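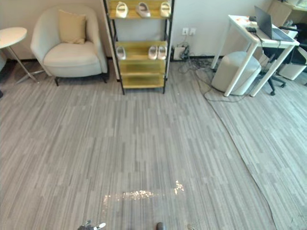 Gray striped carpet, small side table at far left.

Aug 22, 2026

I finally measured the reverb in the spare room at the office, after Malathi Gounder complained again that calls from there sound like a stairwell.

Method: balloon pops, four of them, recorded on a handheld at ear height. I moved the recorder between pops and kept the balloon by the door. The decay was read from the 500 Hz octave band only. I took the slope over the first 20 dB of usable decay and extrapolated to 60, the usual shortcut when the noise floor is poor. Ours is poor. The air handler runs until 6 p.m. and can't be switched off per room.

Carpet does less than people expect. Thin commercial carpet glued to a slab absorbs well at 4 kHz and very little at 250 Hz, so the hiss goes away and the boom stays. Speech in a room like that is dull and muddy at the same time. The painted walls are the larger problem. Two of them are parallel, and clapping between them gives a clear flutter.

Ruth Salazar wanted foam tiles. One inch of foam would repeat what the carpet already does. I priced mineral wool panels instead, 4 inches thick, and the quote for 17 of them came to $1,989 before shipping. Mounting them off the wall with an air gap helps the low end at no extra cost, apart from longer brackets.

I'll order half, put them on one wall of the parallel pair, and repeat the pops in the same positions. The spreadsheet has a column for the 250 Hz band now, which I should have logged the first time.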